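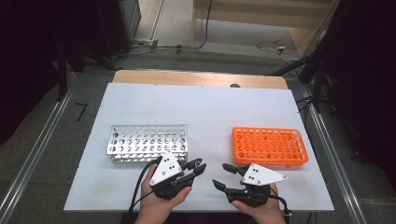

Sasside Test Tube Racks – Metal and Plastic

Wukavthorpe Lab Supply
Home > Benchtop > Racks and Stands > Test Tube Racks

Availability: In stock, ships from our Valdale warehouse
Sold by: each, or in a case of 4
Finish: silver aluminum or orange plastic

Overview

The Sasside rack comes in two versions. One is perforated aluminum with a plain silver finish. The other is molded plastic in orange. Both are block-shaped benchtop racks of similar size with round holes in the top, so they fit on the same shelf and can be used side by side. Many labs buy both and use the color to keep two batches apart.

Racks are supplied without tubes. Tubes, caps and labels are on their own pages under Benchtop.

Aluminum rack

The aluminum rack has rows of round holes on the top and on the side faces. The side holes are in alternating sizes. They keep the weight down and let air and water pass through, so the rack drains well after washing. You can also see the level in the tubes through the sides without lifting them out.

Aluminum is the better choice if your racks go into a drying oven or a warm water bath. It does not hold stains from most dyes. Strong acids and strong alkalis will mark it, and bleach left standing will turn the surface dull. Rinse off any spill the same day.

Plastic rack

The plastic rack has a top deck of evenly spaced round holes in rows and columns. It is the lighter of the two and makes less noise on a hard bench. The color runs all the way through the material and does not chip off.

Use the plastic rack for cold storage, for classroom work and for samples that may drip. Keep it out of the oven and away from burners. Acetone and similar solvents will soften the deck and should be wiped up at once.

Choosing a size

Measure the outside width of your tubes at the widest point below the lip and compare it with the hole size on the packing label. A tube should drop in under its own weight and stand without leaning much. If you are between sizes, take the larger. Tubes that have to be pushed in tend to crack when they are pulled out.

If you use more than one type of tube, send us a sample or the maker's part number before you order a full case. We will check the fit and write back within 2 working days.

Cleaning

Wash by hand in warm water with mild lab detergent. A bottle brush reaches the holes in the top. Rinse twice, the second time with distilled water if your work calls for it, then turn the rack upside down on a towel to dry. The aluminum rack can be dried with a cloth to avoid water spots.

Do not use steel wool on either rack. On the aluminum it leaves fine scratches that hold dirt, and on the plastic it leaves a rough surface that is hard to get clean again.

On the bench

Set racks on a flat, level surface. A smooth white board under the racks makes drips easy to see and protects a wood bench top. Load from the middle outward when you have only a few tubes, and carry a full rack with both hands.

Ordering

Single racks ship in a plain carton. Cases of 4 may be mixed, for example two metal and two plastic – write the split in the notes box at checkout. For orders of 200 racks or more, please ask for a quote first. As of 27/01/2026 we hold 3,115 racks across both finishes. The next delivery from the Ghumman plant is due in October.

Returns are accepted on unused racks in the original carton. Racks that have been in contact with samples cannot be taken back. If a rack arrives bent or cracked, keep the packaging and send us a photo of the damage along with your order number.

Questions about fit, mixed cases or school orders go to Gladys Wanyama at the Wukavthorpe sales desk. Please include the finish and tube size you need.

Related items: tube brushes, bench boards, rack labels, draining trays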